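Software sync, manipulation group, Dredton
Monday, May 30, 2022
Minutes, tidied a bit, shout if wrong

1. Last time's actions

Clock offset fix merged. Calibration script still not in the main repo, sitting on a branch. Carried over. Docs page for the Trollora planner: no progress, carried over again.

2. Soap dish task, recording side

271 episodes in the store now. 55 flagged by the checker, nearly all for the same thing: left and right tool streams drift apart after a restart of the recorder. Not a hardware fault as far as we can tell, the timestamps get written on arrival instead of at capture. Agreed to move stamping down into the driver. Old episodes can be repaired offline from the raw logs, new ones shouldnt need it.

Discussion on whether the two-handed episodes should be one stream or two. Planner people want one. Perception people want two, joined at load time. Went with two, loader does the join.
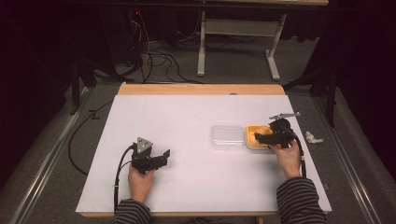 Two-handed set-up, both grippers on the board, right one in the tray.

Asked: can the headers carry a task version. Yes, one extra field. Loader must not fall over when its missing.

3. Perception

Clear lid is the main headache. Segmentation loses it against the white top, then finds the glare and calls that an object. Tried raising the threshold, which kills the glare but the lid goes too. Options on the table:
- treat lid and dish as a pair, infer the lid from where it was last seen
- train on edges only
- change the board colour (rejected for now, would split the dataset)

First option to be tried on a small set. Nostex depth filter not to be used on transparent things until someone has looked at what it does to the holes.

Soap is similar trouble, yellow on yellow. Mask bleeds into the rim of the dish when the bar is low. Fine once it is a bit higher up.
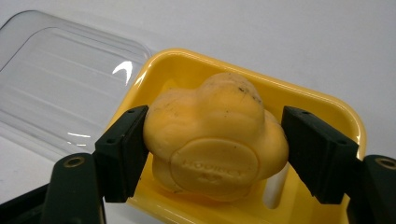
Minutes: software tooling lead, Dredton

4. Control

Place step. Policy lets go too early on replay in 4 of the 8 test runs. Cause looks like the gripper width signal being smoothed twice, once in the recorder and once in the loader, so the opening is smeared over several steps. Take the smoothing out of the recorder. Keep raw. Anyone who wants it smooth can do it in there own config.

Height over the dish floor at release: no agreed number. Was argued for a while. Parked until the replay is rerun with raw widths, no point tuning against a bad signal.

Force limit stays as is. Request to make it a per-object setting, agreed in principle, needs a schema change so not this sprint.

5. Planning

Trollora still plans the two arms one after the other. Works but slow. Joint planning branch compiles, fails on the self-collision test when the tools come close over the tray. Test itself may be too strict, gripper model still uses the old box instead of the mesh. Swap the mesh in first, then look at the test.

6. Tooling

Viewer crashes on long episodes. Memory. Load in chunks. Raju dashboard is showing stale counts, cache never cleared, quick fix.
Please stop naming branches "test".

Actions
- Stamping into driver: recorder team
- Drop smoothing in recorder, rerun the 8 replays: control
- Lid/dish pairing trial: perception
- Mesh swap in Trollora: planning
- Chunked loading in viewer: tooling
- Calibration script merged, properly this time: tooling

AOB
Storage quota, we are near it. Review in August with the rest of the budget. Old viewer caches can be deleted now without asking.

Next meeting same time, same room.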